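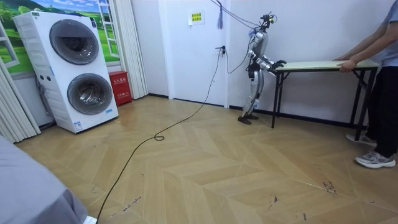 Photo: Kyriakidis / Darnau Workers' Bulletin

Bulletin > Get Involved > Open Positions > Field Organizer, Hospital Staffing Campaign

The Darnau Workers' Bulletin and its partner union, the Iltmont Health Employees Local, are looking for a field organizer for the safe staffing campaign. The contract is full time, starts in March and runs until the state legislature closes its session. It may be extended for a second year if the members vote for it.

Our local represents 1754 nurses, aides, cleaners and kitchen workers in two hospitals and several nursing homes in the Iltmont valley. Last spring our members asked the state senate to pass a bill that sets a limit on how many patients one nurse can have during a shift. The bill passed the lower chamber. In the senate it did not receive a hearing, and the leadership did not give a date for one. We want that hearing.

What you will do

You will visit members at shift change, mostly between 6 and 8 in the morning and again in the evening. You will help them to write down what happens on their floors, and prepare those who wish to speak with their senator. Until now we have collected 466 written statements. Many of them are very strong, but they are not sorted by district, and this will be your first task.

You will also write a short report every month for the Bulletin, in plain words, and travel to the capital with a group of members when the health committee meets. The bus leaves from the Plalloron parking lot and the day is long.

Who we are looking for

- You have worked in a union, a tenant group, an election campaign or something similar. Paid or unpaid is the same for us.
- You can listen to a tired person without hurrying her.
- You have a driver's license. The distance between our farthest workplaces is almost 60 miles.
- A second language is very welcome. In our nursing homes we hear Spanish, Romanian and Tagalog every day.

A college degree is not required. Former hospital workers are especially encouraged to apply, also those who left the job because of their health.

What we offer

A salary according to our staff agreement, health insurance from the first day, mileage, and a desk in the Iltmont office - you will share it with our part-time researcher.

How to apply

Please send a letter of one page and the names of 2 people who know your work to Tincuța Văduva, campaign coordinator, at the Iltmont office. Letters by mail or by hand are both fine. We read applications as they arrive and will close the position when it is filled. First conversations are by telephone, and we can call in the evening if you work days.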